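Illow adds kitchens to its simulated practice set

The robot group at Illow has moved its training work into a new batch of simulated kitchens, 13 in all. Wall tiles, floors and appliance colors change from one kitchen to the next. The two-armed robot model stays the same.

Theerawat Petchrat, who leads the work, wants a policy that picks its targets from the wrist views as well as the head view. The samples below come from one kitchen, with a two-tone refrigerator.
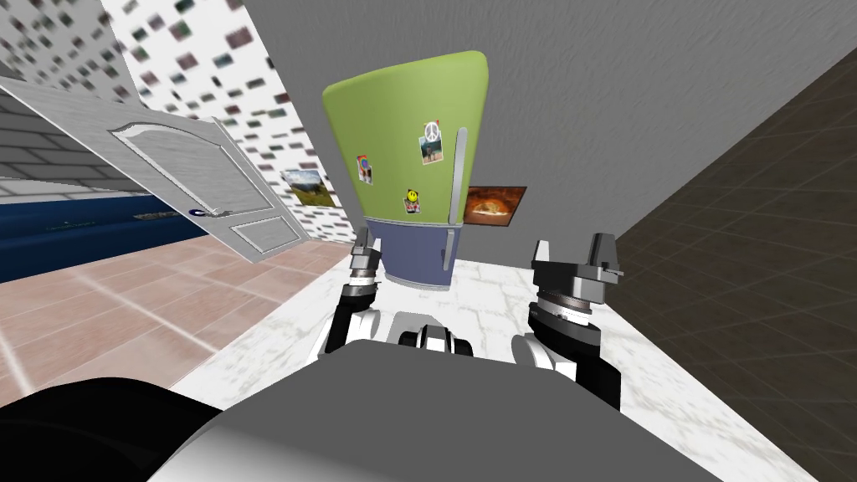
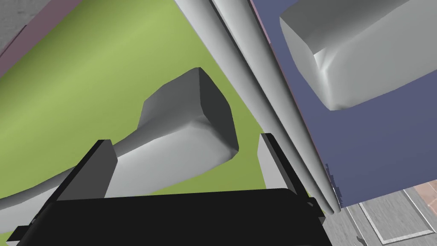
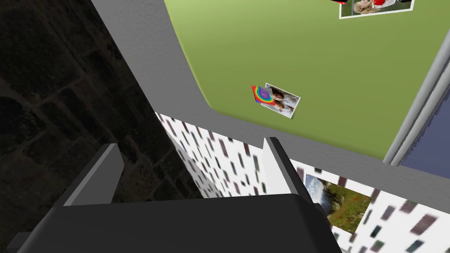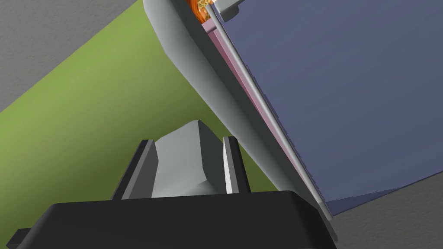 Head view first, then three close views with a gripper in the foreground.

Each run is saved with joint positions and all camera views, and the group now has 2563 runs on disk. A policy called Wolik was trained on 600 of them in April. In kitchens it had trained on, it did well with handles. In the ones held back for testing it often reached too far to the left, and Petchrat thinks the wall patterns are part of the problem.

The next round will use eight kitchens for training and keep five for testing. Thongdee, the group's scoring tool, will be updated before then so that near misses are logged separately from full misses.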